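Talleres de cocina compartida: balance del otoño y cambios a partir de enero

El programa de cocina compartida de Yorath cierra el año con 229 personas inscritas, repartidas entre los grupos de mañana y los de tarde. Empezó en septiembre con un horario reducido y desde entonces ha ido ocupando casi todas las horas disponibles de la cocina grande. Los grupos de pan y de legumbres fueron los primeros en llenarse. El de conservas tardó más, pero terminó con lista de espera.

En total se han servido 823 raciones en las comidas abiertas que siguen a cada taller. Una parte se consume en la sala y otra se reparte en recipientes que cada participante trae de casa. Recordamos que los recipientes deben venir limpios, con tapa y con el nombre escrito. Los que quedan olvidados se guardan en la estantería de la entrada hasta el final de cada mes.

Remedios Pastor, coordinadora de los talleres, ha preparado el calendario del primer trimestre. La novedad principal es que los cursos largos se dividen en bloques de cuatro sesiones. Quien complete un bloque puede seguir con el siguiente sin volver a inscribirse, siempre que lo comunique antes de la última sesión. "Había gente que quería aprender a hacer caldos y se encontraba con un compromiso de tres meses. Con los bloques se puede entrar y salir", explica.

Los bloques previstos son los siguientes: masas y panes sencillos; legumbres y guisos de olla; verduras de invierno; conservas y encurtidos. El de masas se ofrecerá por partida doble, uno por la mañana y otro por la tarde. El de conservas se hará solo por la tarde. Queda pendiente un bloque de cocina para una sola persona que se pidió varias veces en las encuestas de otoño y que saldrá en primavera si hay docente.

Las plazas para el trimestre son 108. Tienen preferencia las personas que quedaron en lista de espera y que ya han recibido un mensaje con el plazo para confirmar. Si no hay respuesta, la plaza pasa a la siguiente persona de la lista. El precio no cambia e incluye los ingredientes – también los de la comida abierta – y el uso del material común. El delantal lo trae cada uno.

Sobre el material conviene repasar algunas cosas. Los cuchillos se lavan a mano y vuelven a su soporte en cuanto se secan. Las tablas de carne y de pescado no se mezclan con las de verdura; las nuevas llevan el uso grabado en el canto. Las cucharas y espátulas de madera no van al lavavajillas ni se dejan en remojo, y las que tengan grietas se apartan. Los utensilios pequeños se guardan de pie en los escurridores, con el mango hacia abajo o hacia arriba según quepan, pero sin apretarlos, para que corra el aire. Quien vea que falta algo puede anotarlo en la hoja que cuelga junto a la despensa.
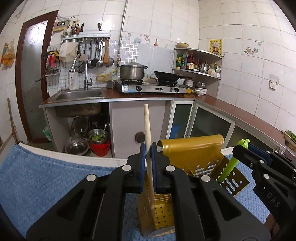

Un escurridor amarillo con utensilio verde de cabeza de rana.

También hay cambios en la despensa. La harina, el arroz y las legumbres secas se compran ahora en sacos grandes a Bratoma, con una entrega al mes. Los productos frescos siguen llegando la víspera de cada taller. Esto obliga a cerrar los menús con más antelación, de modo que los docentes deberán enviar la lista de ingredientes con una semana de margen. Las alergias e intolerancias se comunican al hacer la inscripción, aunque ya se hayan indicado en cursos anteriores.

La cocina permanecerá cerrada durante las fiestas. En esos días se revisarán los 2 hornos y se cambiará la junta de la cámara fría, que lleva desde noviembre cerrando mal. Las comidas abiertas vuelven con el primer taller de enero. Habrá potaje de garbanzos con espinacas y, de postre, naranjas con canela. El recetario de otoño, con las fichas de los cuatro grupos, puede pedirse en recepción en papel o por correo. Faltan todavía dos recetas del grupo de conservas – el membrillo y las berenjenas en vinagre – que se enviarán más adelante a quienes ya tengan su copia.

Las inscripciones se hacen en recepción, en horario de mañana, o por teléfono. Para cambiar de grupo basta con escribir a la coordinación indicando el grupo actual y el deseado.

Contacto | Aviso legal | © 2021 Cocina compartida Yorath. Todos los derechos reservados | Volver arriba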